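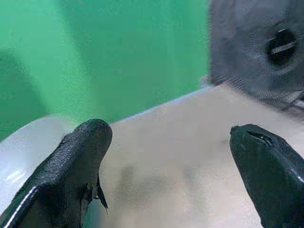 Help Wanted: Seasonal Pool Opener and Service Tech, Rildale

Hi, I'm Kai Buschmann and I run Clinadlow Pool Care. We look after 172 backyard pools between Rildale and Harb, and I need one more person on the truck through November.

Spring is our crazy stretch. You'd be pulling winter covers, hooking pumps back up, brushing walls, testing water and hauling more leaves than you thought a yard could hold. Summer settles down into weekly routes -- skim, vacuum, backwash, chat with the dog, on to the next one.

I don't care if you've never touched a filter. I'll ride with you until you're comfortable, and I pay for your training hours too! What I do need is a clean driving record, decent knees (chlorine buckets are heavy) and someone who closes the gate behind them, every single time.

Pay is $172 a day to start, plus $41 for every Saturday opening you pick up. Boots and rain gear are on me.

Call or text the shop by 4/17/23, or stop in at 76 Runora Road -- mornings are best, before the trucks head out.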